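Shared Laundry Pilot, Navarro Building
Progress report to the Arka Fund
7 September 2023
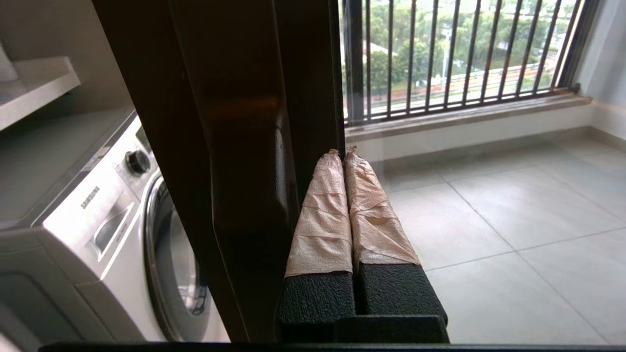
Front-loading washer beside the tiled floor and barred window.

Prepared by Elvira Palomino, project lead

You asked for a plain account of where the pilot stands before the second payment is released. I have tried to give one. Some of what follows is less cheerful than the January report, which I also wrote and which I now think took the early numbers too much at face value.

What the grant was for

The application said that a shared, low-cost laundry would save tenants money, cut water use in the building and give people a reason to talk to each other. The first claim holds up fairly well. The second is in doubt. The third I would drop from any future application, at least in the form we wrote it.

Use

Tenants have run 928 paid loads. That sounds like a lot, and the Ninano newsletter printed it as proof of success, but the booking records show that 338 of those loads came from the same handful of households. Large families use the service heavily and are glad to have it. Single tenants mostly tried it once during the free period and went back to whatever they did before. I had assumed they would return when the weather turned. They have not.

We also don't know how many loads replaced a trip to the coin laundry and how many are simply extra washing that people do now that it is easy. The exit survey was meant to tell us. We got 99 answers, many of them from people who were standing in line for a machine when they filled it in, so I would not lean on them.

Water

This is the weak part. The building's water bill did go down compared with the year before. Vorudon, who supplied the metering, credit the new machines with the whole drop. I don't accept that. Two leaking risers were repaired in the same period, and three apartments stood empty for much of it. Their report mentions neither. I have asked twice for the raw meter readings by floor and have been sent charts both times.

Until we have the readings, please don't quote any water saving from this project. If the Fund has already used the figure in its own material, I would ask for it to come out.

Money

Running costs are close to plan, with one exception. Repairs have cost $400 more than budgeted, nearly all of it for door seals and one drain pump. The service contract was supposed to cover seals. The contractor says they count as wear and tear and points to a clause on the back page, and having read it several times I think he is right and we signed something we shouldn't have. The renewal comes up in January. I would rather pay per visit than sign the same terms again.

Prices per load have stayed where they were. There is pressure from the building's owners to raise them now that the free period is over. Raising them would chase off the few occasional users we still have, and the heavy users are the ones least able to pay more. I have said no for now, but I can't promise to go on saying it without some backing from you in writing.

The booking app

We paid for an app. Most tenants write their names on the paper sheet by the door, and the app is then filled in from the sheet at the end of the day. The developer describes this as a "transition phase." It has lasted as long as the pilot has. I would stop paying the monthly fee and keep the sheet.

Community hours

Two coffee mornings were held. The first was well attended — there was a cake — and the second drew four people, two of whom worked for the project. Tenants do chat while they wait, as they would in any laundry, but I can find no sign that the program caused it. The remaining money on this line could go toward the repairs.

What I am asking for

Release the second payment, less the app fee and the community hours line. Let us hold back the water results until the floor readings arrive, even if that pushes the final report past its due date. And please send someone to look over the next service contract before I sign it.

The second laundry, planned for the Ninano block, should wait. The case for it rests on the same water figure, and the owners there have been told to expect savings I can't stand behind. I have drafted a letter to them and will send it once you have read this report.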